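Edit room notebook, the Sulten ferry film
May 26, 2019

Full cut is 74 minutes as of tonight and it plays! Notes while it's fresh.

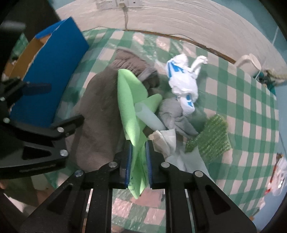 Where the cut stands

Watched it straight through, no stopping, lights off. First time it has felt like a film and not a pile of good interviews. The opening still takes too long to get us onto the water, but once we're on the ferry it moves, and the middle stretch with the strike in it is the best thing we've put together. I forgot to take notes for most of that reel, so those notes will have to come from the next viewing.

The last ten minutes need the most work. We have two endings stuck together: the final crossing, and then the deckhand's daughter reading the logbook. Either one works alone. Together the second feels like the film clearing its throat. My vote is the logbook, but try it with the crossing moved up to before the town meeting and see if the meeting gets sadder. I think it will.

The Aguiar reels

The scans from Tandix are in and they are gorgeous. 36 reels of home movies from the Aguiar family, mostly 8mm, and the color on the summer ones is unbelievable. There's a shot of the ferry coming in with a wedding party on the car deck, everybody holding onto their hats, and the camera swings around to the landing and you can see the old ticket office before the fire. We had been making do with one newspaper photo of that building. One photo! Now we have it with the door open and people going in and out.

Reels 9 and 22 have vinegar smell and came back soft down one side. Tandix says that's the film warping in the gate and they can rescan wet. Say yes to 22. Reel 9 is almost all a dog, skip it (it's a good dog, though).

Frame rate note for whoever opens the project next: the family reels were scanned as individual frames and I've been playing them at 16. Some of the later ones look slow at 16, so go to 18 for anything with the blue car in it. Don't let the software blend frames. It makes everyone look like they're under water.

Sound

Ferry engine from the January shoot is the bed for everything now. I pulled the wind out of it below 100 Hz and it got thinner than I wanted, so I backed off to 60 and lived with a little rumble. Much better. It sits under the home movies really nicely, very low, and you don't notice it until it quits.

When it does quit (the moment the owners announce the last season) there's room tone from the town hall, then nothing for a good long breath. Tried it with music. Took the music out again.

Interviews: the captain's second sitting has a refrigerator in it. I got most of the hum out, but the ends of his sentences sound chopped if you listen on headphones. Leave for the mixer.

Narration or no narration

Still going around on this. I came in this morning sure we needed a narrator to explain the route dispute with Flotum, and now I'm leaning the other way. Three of the people we interviewed explain it, all a bit differently, and the differences are the story. The woman from the Flotum side of the river says Sulten never paid its share of the dock repairs. The captain says they paid it twice. I love that they both have receipts. Put those two back to back with no card in between.

What we do need is a map. A simple one, early, that shows both landings and where the bridge went in. Somebody who has never been on that river won't know why the bridge being upstream matters, and right now they have to wait until minute 20 to find out. Hand-drawn would suit it. Try tracing the 1950s county map and see if the lines hold up when it's blown up large.

Translations

Went over the Portuguese subtitles for the grandmother's interview again. Line 14 says "we took the boat" and it should be closer to "we caught the boat," she's talking about running for it. Fixed. The song she hums at the end isn't subtitled and I'd keep it that way.

Still open

Rights letter for the radio clip of the closing announcement, no answer yet.
Rescan of reel 22.
Spelling of the ferry's first name, painted over in 1961. We have it two ways in the transcripts.
Opening: lose the drive into town, start on the rope being thrown. Save the old version as its own sequence first!
Ask the Sulten hall about the projector and whether the side windows can be blacked out in daytime.
Back up both drives before touching the ending.

Starting with the rope shot tomorrow. I have a really good feeling about the rope shot.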